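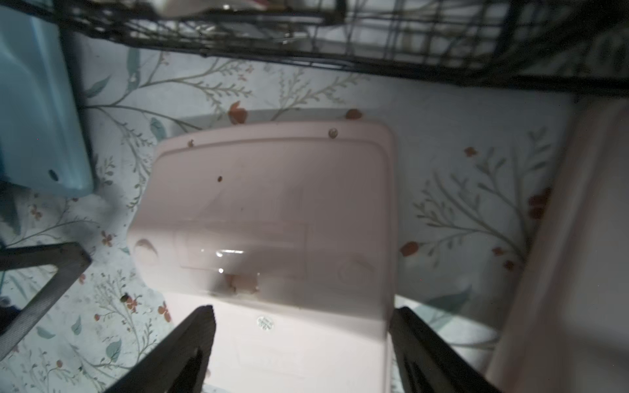
Pink plastic lid on the leaf and berry print.

Ticket 2738
Opened by: Loukia Zervas
Opened: 21/08/2023
Product: Darkberg 700 label printer, with Pomero stock program
Subject: Labels creep down the roll until the bar code lands on the gap
Status: Open, waiting on vendor

Hi! I'm going to put everything in here as I go, because last time I had a printer problem I called three times and told the story three different ways, and I'm sure I left out the important bit every time.

So. I sell secondhand office and school stuff out of a little shop, and every item gets a stick-on label with a name, a price and a bar code. I've had the Darkberg for a good while and it's been a sweetheart. Then I let Pomero update itself overnight, and in the morning the first label looked fine, the second looked fine, and by the end of the batch the price was sitting on one label and the bar code was on the next one. It isn't a big jump. Each label prints a tiny bit lower than the one before, so a short run looks perfect and a long run is garbage. I wasted most of a roll before I caught on.

What I have: the printer plugged in by USB to the shop computer (a Windows machine, old but fine), Flanthorpe label rolls, the 40 mm ones with the little gap between labels, and whatever the newest Pomero is. I can't find the version number. The About window comes up blank now, which I suppose is a separate ticket.

First tries, all on my own:

Turned it off and on. No change.

Opened it up and reseated the roll. The roll was in properly to begin with, but I felt better for doing it.

Cleaned the print head and the roller with one of those alcohol pens. The roller was filthy! There was a strip of label stuck underneath it that must have been riding around in there for ages. I was so sure that was it. I printed 17 labels in a row and the last one was just as far off as before, so no, but at least it's clean.

Held down the feed button until the light blinked, which is supposed to make it measure the labels again. It spat out a few blanks, stopped nicely on the gap, and looked very pleased with itself. Then I printed from Pomero and it drifted all over again.
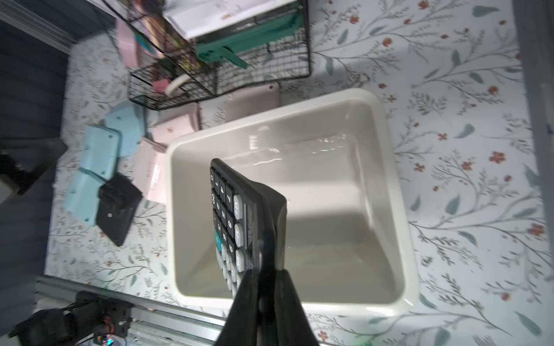 That last one got me thinking, though. If I press the feed button by itself, the printer stops exactly at the tear bar every single time. I pressed it over and over and it never missed. So the printer can obviously find the gap. It only forgets how when the computer is telling it what to do.

Reply from Apolinar Mendoza, support

Hello Loukia, thank you for the detail, it saves us some time. I agree with your reasoning on the feed button. Please try two things. Print a long run of labels from a program other than Pomero, using the same roll. Then open the printer's preferences in Windows and tell me what is set under media type and label height. Please don't change anything yet.

My reply

OK, did both. I made a plain text page with my shop name on it and printed a long run out of the basic text program. No drift at all! Every one dead center. I was so happy I nearly stuck one on the cat.

Then the preferences. Media type says "continuous." Label height says 43. I'm no expert but I'm pretty sure mine aren't continuous, because they've got gaps, and they're 40, because it says so on the box. I haven't touched it, as instructed, and it's killing me.

But here's what I don't get. If the preferences are wrong, why did the text page come out right?

Reply from Apolinar Mendoza, support

Good question. Could you open your list of printers and check whether the Darkberg appears more than once? Updates sometimes install a second copy with default settings, and each program may be using a different one.
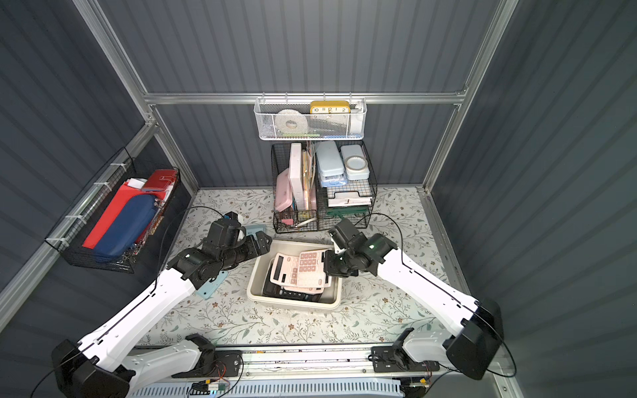
Well, you called it. There are two. One is called Darkberg 700 and the other is Darkberg 700 (Copy 1), and they both look alive and ready to go. The first one says "labels with gaps" and 40, just like it should. Copy 1 is the one with "continuous" and 43. The text program was using the first one, and Pomero had quietly moved itself over to the copy. I never would have looked there. I only ever open that list when I want to cancel something.

I went into Pomero, picked the first printer, saved, and ran a nice long batch. Perfect. I wrote "FIXED" on a sticky note and put it on the monitor, and I was about to ask you to close this.

Next morning: drifting again. Pomero had gone back to Copy 1. The sticky note is still up, by the way, I just added a question mark.

So I removed Copy 1 altogether. Restarted. Opened Pomero. It made a new one! Same wrong settings, same name. I removed it again, restarted again, and watched the list while Pomero loaded, and there it was, popping back in a few seconds after the login box. At this point I went and had a sandwich.

Reply from Apolinar Mendoza, support

Thank you, that is very useful. Pomero has a helper that starts with it and sets up printers by itself. In the newest update it appears to add its own copy whenever it doesn't recognize the USB port. Is the printer plugged straight into the computer, or is there anything in between?

My reply

Ohhh. There is a hub. I'd completely forgotten because it lives behind the filing cabinet. It's a Vrettos one with a row of little switches on top, and the scanner, the card reader and the printer all go through it. I switch the whole row off at night to save power, so the printer wakes up fresh every morning, and I bet it looks like a brand new printer to Pomero each time.

I moved the filing cabinet (never again) and plugged the printer right into the back of the computer. Deleted the copy one more time, restarted, opened Pomero. No copy. Restarted again just to be mean to it. Still no copy! The scanner and the card reader are still on the hub and they don't seem to care.

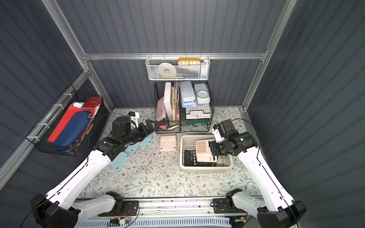 For the long test Apolinar asked me to print one item over and over, with a name long enough to fill the whole line, so I could see any movement at the top edge as well as at the bar code. I measured from the top of each label to the first line of print with a steel ruler. I needed something with a decent name, and I went with a pink pencil case like the one in the organizer there, because once you put in the color and the condition and the shelf, it uses up every bit of space on the label. The distance was the same at the start of the roll, in the middle and at the very end. I tried it with the dark gray ribbon of sun coming in on the sensor side too, because I'd read that bright light can confuse those, and closing the blind made no difference.

Then I turned everything off for the night, the way I always do, and printed first thing the next day. Still good. So for me the problem is the hub plus the update, and either one alone is harmless. The old Pomero put up with that hub for as long as I've had it.

Two leftovers before anybody closes this:

1. I'd really like to put the printer back on the hub. The cable only just reaches, and it runs across the spot where I put my feet. Is there a setting to stop the helper from making copies? I looked under Devices and under Advanced and couldn't find one, but I also couldn't find the version number, so don't go by me.

2. The preview inside Pomero still shows the label as 43 tall, even though it prints right. I haven't touched it because I'm scared to. If I save a template while the preview is wrong, does it save the wrong height into the template?

Reply from Apolinar Mendoza, support

I'm glad it's holding. For the first point, there is no visible setting at the moment. I have passed it to the Pomero people with your notes and asked whether the helper can be told to leave existing printers alone. For the second, please don't save any templates until I've heard back. If you need to change one, make a duplicate and work on that. Would you also send the exact model from the bottom of the hub?

My reply

Will do on the templates. I had to lie on the floor with a flashlight for the hub, and the sticker underneath has rubbed off except for the name Vrettos and part of a recycling symbol, so that's all I've got for you. It has a black power brick, if that helps. I've taped the printer cable down for now and I'm back to pricing. If the copy comes back I'll add it here with the time it happened.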